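3. 연구 방법

3.1 조사 대상 및 지역

본 연구는 단독 가구의 실내 침구 관리 관행이 수면 환경에 대한 주관적 평가와 어떠한 관련을 갖는지 검토하기 위하여 설계되었다. 조사 지역은 펀스테드(Punstead)와 카소프(Karthorpe) 두 곳으로 한정하였다. 두 지역은 임대 주택의 비율과 평균 주거 면적이 유사하나, 펀스테드는 내륙에 위치하여 겨울철 실내 습도가 낮고 카소프는 해안에 접하여 연중 습도가 높다. 이러한 기후 조건의 차이는 침구의 환기 및 세탁 주기에 관한 선행 논의에서 반복적으로 언급되어 왔으나, 동일한 조사 도구를 사용하여 두 조건을 직접 비교한 사례는 드물다.

조사 대상은 만 20세 이상의 단독 거주자로서 현재 거주지에서 1년 이상 생활한 자로 하였다. 모집 공고에 응한 인원 가운데 위의 기준을 충족하고 서면 동의서를 제출한 296명을 최종 분석 대상으로 확정하였다. 수면 장애로 치료를 받고 있는 자와 야간 교대 근무자는 모집 단계에서 제외하였다. 교대 근무자의 경우 침구의 사용 시간대가 불규칙하여 환기 관행을 일반 응답자와 같은 문항으로 측정하기 어렵다는 점이 예비 조사에서 확인되었기 때문이다.

3.2 조사 도구

설문지는 모리카와 나쓰미(Natsumi Morikawa)와 이르판 산두(Irfan Sandhu)가 작성한 초안을 바탕으로 하였으며, 총 30개 문항으로 구성된다. 문항은 침구의 구성, 세탁과 건조, 환기, 침상의 비수면 용도, 수면 환경에 대한 평가의 다섯 영역으로 나뉜다. 수면 환경 평가 영역은 5점 척도로, 나머지 영역은 빈도 또는 범주를 선택하는 방식으로 응답하도록 하였다.

번역의 정확성을 확보하기 위하여 영어 원문을 한국어로 옮긴 후 원문을 접하지 않은 번역자가 이를 다시 영어로 옮기는 역번역 절차를 거쳤다. 이 과정에서 ‘이불을 갠다’와 ‘침대를 정리한다’가 영어 원문에서는 하나의 표현으로 처리되어 있음이 확인되었다. 두 행위는 침구의 통기 상태에 서로 다른 영향을 미칠 수 있으므로 한국어판에서는 별개의 응답 범주로 분리하고, 영어판의 해당 문항도 이에 맞추어 수정하였다.

3.3 침상의 비수면 용도

침상의 비수면 용도란 수면과 휴식 이외의 목적으로 침상의 표면을 사용하는 행위를 말한다. 쿠에르보(Arnulfo Cuervo)의 분류안은 이를 식사, 작업, 의류의 임시 적치, 기타로 구분한다. 본 연구는 이 분류를 따르되 의류의 임시 적치를 다시 세탁 전 의류와 세탁 후 의류로 나누었다. 세탁 전 의류는 외부에서 유입된 먼지와 피부 접촉에 의한 오염을 침구로 옮길 수 있으나, 세탁 후 의류는 잔류 수분의 측면에서 별도로 다루어야 하기 때문이다.

적치 여부의 판정에는 의류가 놓인 형태도 함께 고려하였다. 개어 놓은 의류와 구겨진 채 펼쳐진 의류는 침구와의 접촉면이 다르며, 응답자 역시 전자를 ‘보관’으로, 후자를 ‘잠시 둔 것’으로 구별하여 인식하는 경향을 보였다. 그림 1의 베이지색 표면 왼쪽에는 파란색 천이 구겨진 상태로 걸쳐져 있으며, 본 연구의 형태 구분에서는 후자에 해당한다. 다만 형태만으로는 세탁 여부를 판별할 수 없으므로 이 항목은 전적으로 응답자의 진술에 근거하여 기록하였다.
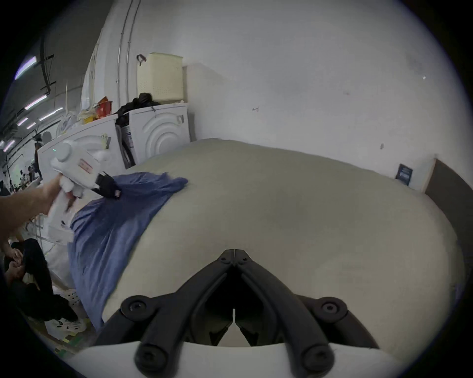

그림 1. 두툼한 베이지색 표면 위에 구겨진 채 놓인 파란색 천

3.4 자료 수집 절차

자료 수집은 설문 조사와 생활 일지의 두 단계로 진행하였다. 설문지는 우편으로 발송하였으며, 응답자가 요청하는 경우 동일한 내용의 온라인 서식을 제공하였다. 온라인 서식에서는 문항의 순서를 인쇄본과 같게 유지하고, 앞 문항으로 돌아가 응답을 수정할 수 있도록 하였다. 회수 마감일은 2018년 1월 22일이었으며, 이후에 도착한 응답은 분석에 포함하지 않았다.

생활 일지는 설문 응답자 중 추가 참여에 동의한 70명을 대상으로 하였다. 참여자는 14일 동안 매일 기상 직후와 취침 직전에 침구의 상태, 창문 개방 여부, 침상 위에 놓인 물품의 종류를 기록하였다. 기록 누락이 사흘을 초과한 일지는 분석에서 제외한다는 원칙을 사전에 고지하였다. 실내 온도와 습도는 침상에서 1미터 떨어진 위치에 둔 기록계로 측정하였으며, 측정 간격은 900초로 설정하였다.

일지의 부호화는 샤지아 파루키(Shazia Farooqui)와 사디아 쿠레시(Sadia Qureshi)가 독립적으로 수행하였다. 두 부호화자의 판정이 일치하지 않은 항목은 원문을 재검토한 후 협의를 통하여 확정하였다. 불일치는 주로 담요와 덮개를 구별하는 항목에서 발생하였다. 이에 따라 두 품목을 ‘보조 침구’로 통합한 변수를 추가로 생성하고, 주요 분석에는 통합 변수를 사용하였다.

3.5 분석 방법

먼저 지역별 세탁 주기와 환기 빈도의 분포를 비교하였다. 빈도 변수는 정규성을 가정하기 어려우므로 맨-휘트니 검정을 적용하였으며, 범주형 변수에는 카이제곱 검정을 적용하였다. 이어서 수면 환경 평가 점수를 종속 변수로 하는 위계적 회귀 분석을 실시하였다. 1단계에는 연령, 성별, 거주 기간, 주거 면적을 투입하고, 2단계에는 세탁 주기와 환기 빈도를, 3단계에는 침상의 비수면 용도에 관한 변수를 투입하였다. 지역과 환기 빈도의 상호작용항은 마지막 단계에서 별도로 검토하였다.

결측값은 문항별로 처리하였다. 한 영역에서 절반 이상의 문항에 응답하지 않은 경우 해당 영역의 점수를 산출하지 않았으며, 그 밖의 결측은 다중 대체법으로 보완하였다. 대체 전후의 회귀 계수를 비교하여 부호가 달라지는 변수가 있는지 확인하였고, 그 결과는 부록 2에 제시하였다.

생활 일지 자료는 동일한 참여자의 기록이 반복되는 구조이므로 참여자를 임의 효과로 포함하는 다층 모형을 적용하였다. 일지에서 관찰된 적치 빈도와 설문에서 보고된 적치 빈도의 관계는 순위 상관 계수로 산출하였다.

3.6 방법상의 제한

본 연구의 설계에는 다음과 같은 제한이 있다. 첫째, 침구 관리에 관한 문항은 자기 보고에 의존하므로 사회적으로 바람직하다고 여겨지는 응답으로 치우칠 가능성이 있다. 세탁 주기를 묻는 문항에서 ‘최근에 세탁한 시점’을 함께 기재하도록 한 것은 이를 완화하기 위한 조치이다. 둘째, 조사가 겨울철에 한정되어 있어 여름철의 침구 구성과 환기 관행은 반영되지 않았다. 스카켄트(Skakent)에서 실시한 예비 조사는 가을에 진행되었으나 문항 구성이 달라 본조사 자료와 통합하지 않았다. 셋째, 일지 참여자는 자발적으로 추가 참여에 동의한 집단이므로 전체 응답자에 비하여 침구 관리에 대한 관심이 높을 수 있다. 두 집단의 인구학적 특성과 설문 점수의 차이는 4.1절에서 검토한다.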